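2 min read

1/ Collecting demos for the Hallberg kitchen set on the Pilholm bench. Two arms, teleoperated. Target is 3600 episodes. Object positions are logged by taped cell.

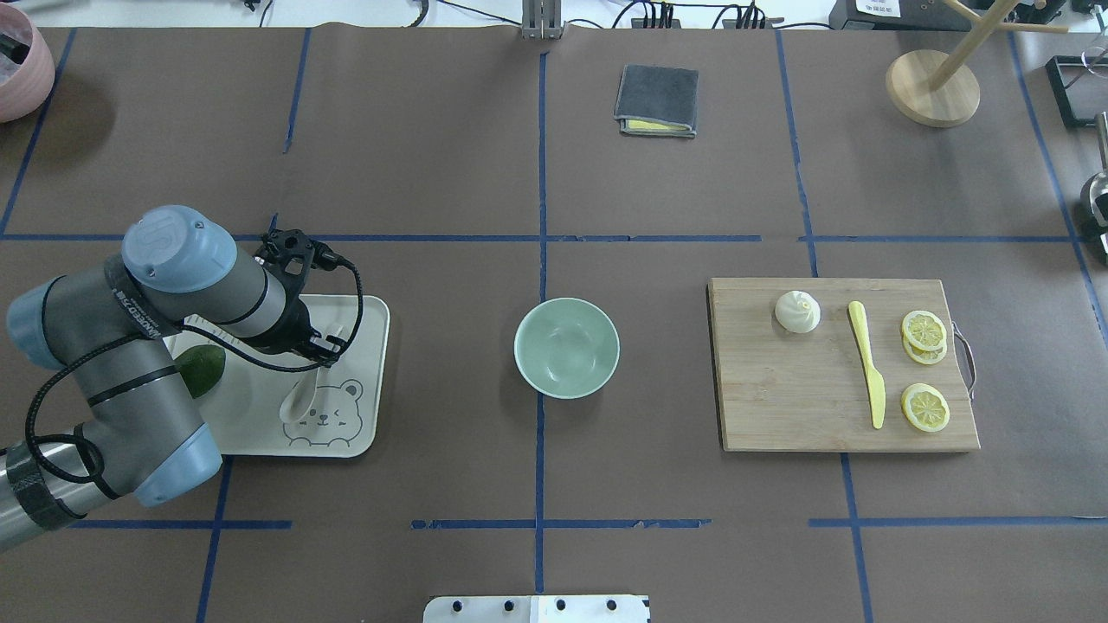 Rakiya Odukoya asked if failed grasps get dropped. They stay in, flagged.

2/ Fixed side view. Both arms have to stay readable here, or the episode is rejected.
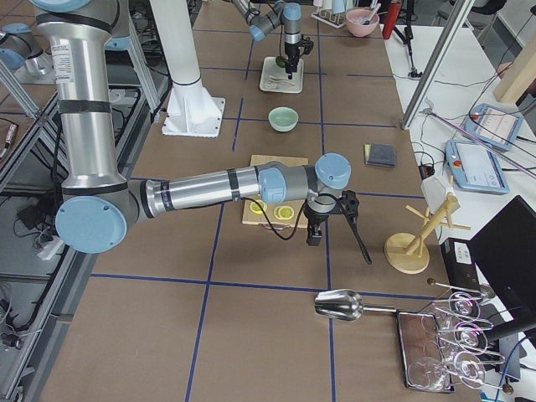

3/ Same view, lime on the tray. Layouts change every nine episodes.

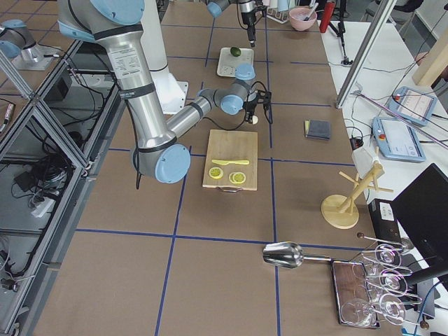

4/ Wrist view: board corner, lemon slices, tape for reference. Exposure is locked before each session.

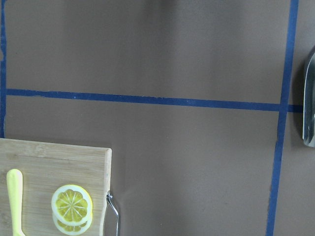
5/ Next batch Friday. Labels go to Jibrin first.

Recent
Cutance: clock sync across cameras
Episode flags, version 2
Operator drift by session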